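Vumik Issues Revised Setup and Upkeep Procedure for Mamani Drawer Cell

CLONDSIDE, June. Vumik today released a revised setup and maintenance procedure for the Mamani cell, a fixed robot station that opens, loads and closes kitchen and workshop drawers for endurance testing. The procedure replaces the document supplied with the cell at delivery and applies to all Mamani units, including those already in service. It is available to registered operators at no charge.

The revision covers three areas: alignment of the arm base to the furniture under test, lighting setup for the overhead cameras, and the service interval for the wrist and finger assembly. Controller hardware is unchanged. Units running the current release of Pritetti, the simulation and planning package delivered with the cell, do not need a software update.

Base alignment

Under the earlier procedure, the arm base was aligned to the center of the furniture row. Operators reported that this gave acceptable results on wide units but allowed side load to build up on narrow drawers near full extension. The new procedure takes the drawer front as the reference. The operator closes the drawer, touches the front panel at two points with the probe tip, and stores both readings. Pritetti then calculates the base angle and displays the correction to be made at the floor plate.

Floor plate bolts are tightened in a cross pattern and checked again after the first 1176 open-and-close cycles. If any bolt has moved, the touch-off is repeated before testing continues. The stored readings from the previous setup must be deleted first; the controller will otherwise average the old and new values.

Lighting and shadow check

The largest change concerns lighting. In the Mamani cell, the drawer edge is located by camera before each pull. A shadow lying across the drawer front can be read as a second edge, and the fingers will then close early. The procedure now calls for a simulated lighting pass in Pritetti before any lamp is mounted. The operator loads the furniture model, places the lamps, and inspects where shadows fall with the drawer open.

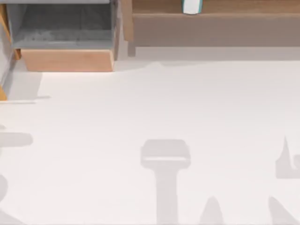 Pritetti render with the drawer open. Soft gray shadows fall on the lower part of the floor, with clear floor just below the cabinet and counter.

Shadows on open floor are acceptable and need no correction. Shadows that touch the drawer front, the drawer interior or the counter face must be removed by raising the lamp or moving it outward. The cabinet's own shadow cannot be removed completely and is masked in the camera settings. The mask should be drawn with the drawer fully open, then checked with the drawer closed.

After the lamps are mounted, the operator runs the arm through the full pull path at reduced speed and compares the live camera view with the render. Lamp positions are then marked on the mounting rail with paint pen. Tape marks, permitted under the earlier procedure, are no longer accepted.

Service interval

Finger pads are to be inspected every 3000 cycles and replaced in pairs. A pad with a visible groove is replaced regardless of cycle count. The wrist seal is wiped down at the same stop with a dry, lint-free cloth. Solvent must not be used on the seal.

The wrist cable is the most frequent cause of unplanned stops. The revised procedure sets a slack loop at the last cable clip and requires that the loop be checked by hand with the wrist turned to both limits. Cables that show flattening at the clip are replaced as an assembly. Splicing is not permitted.

Following any wrist work, the operator repeats the two-point touch-off and runs 7 test pulls with an empty drawer. Pull force is logged for each. If the readings drift in one direction over the run, the base alignment is to be repeated. If they scatter, the finger pads should be reseated and the run started over.

Availability

The procedure is supplied as a printed binder section and as a file that opens inside Pritetti. Operators should remove the earlier alignment and lighting sections from their binders when the new pages are inserted. Replacement finger pads, wrist seals and cable assemblies can be ordered from the Vumik parts desk in Clondside. Orders received by noon Monday ship the same week.

About Vumik

Vumik builds and services robot cells for furniture and hardware testing. Its products include the Mamani drawer cell and the Pritetti simulation and planning package. The company's assembly hall and parts desk are located in Clondside.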